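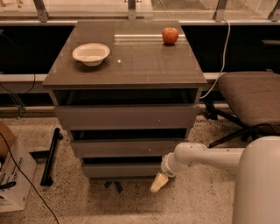

Three drawers, one apple and a very shiny top

The woman who furnishes the shared workrooms at Turnico has strong feelings about drawers. We had booked half an hour to talk about small storage and used up most of it on one gray chest, with a white bowl and a red apple on it and an office chair next to it.

"I love this thing," she said before I had my notebook open. "It's gray, it's plain, people walk right by it. And then they put something in the top drawer and a week later they're asking me where they can get one!"

She has been buying furniture for the Iltavbridge building since May, when Turnico took over the lease. She started with 532 dollars for the whole storage budget on her floor, and the chest took 139 of it. It came secondhand from Jumlow, a resale warehouse she talks about the way other people talk about a favorite bakery.

"You go in for a lamp and you come out with a lamp and a chest and a coat rack, and you're trying to work out how it all goes in a hatchback. I had the drawers on the front seat with the belt around them."

So why this one? The top, she said right away. It's glossy enough that an apple gets its own faint reflection, and when the light comes down on it there's a long pale streak across the surface.

"Some people hate gloss. They say fingerprints, they say dust, and okay, yes, both. I wipe it with a barely damp cloth and then a dry one, and that's my whole method. But look what it does with light! A matte top would just sit there."

Below the top there is an open recess, and then the drawers start. She is a big fan of that gap. Her rule is that papers you need today go in there, and everything else has to earn a drawer. The top drawer is chargers and tape. The middle one is paper and envelopes. The bottom one is what she calls "the long-term drawer," and she would not be drawn on what was in it.

I asked about the fronts, which are flat, with no big pulls sticking out.

"That was the selling point for me. You're rolling around in an office chair, you've got a sweater on, and a handle will grab you. I've lost a pocket that way. With these you get your fingers in at the gap and pull. People do leave them open a little, I'll admit that. I go around closing drawers all day long."
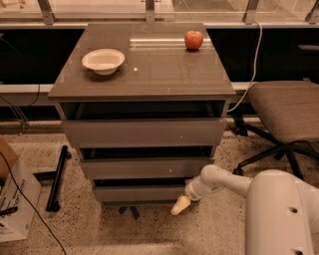 The gray chest in front of the windows, with its bowl and apple.

The spot by the window wall was her second try. She first had the chest in a corner by the door, where it collected mail and scarves and somebody's bike lock.

"As soon as it moved to the windows people started treating it nicely. I think you're less likely to dump your junk on something when the daylight is on it. Also the gray looks so good with the speckled floor. I'd like to say I planned that."

The floor was there when they moved in, and she is thrilled with it. She had a quote of 1379 dollars to cover it with carpet tile and turned it down the same afternoon. "Crumbs vanish on it. Paper clips too, so that's the downside."

The bowl is white and shallow with a wide rim, from a set of 4 she picked up at Esquivel, and she wants it kept for keys and nothing else. Fruit goes beside it, straight on the surface. I said I'd have put the apple in the bowl.

"Everybody would! But then the keys end up under the apple, and then you've got sticky keys. Give the apple its own place. It looks happier over there anyway."

She is hoping to find a second chest for the other end of the room, the same height if she can get it, maybe in green. Jumlow gets its next delivery after the holidays and she has already asked what time they open.

Posted December 22, 2018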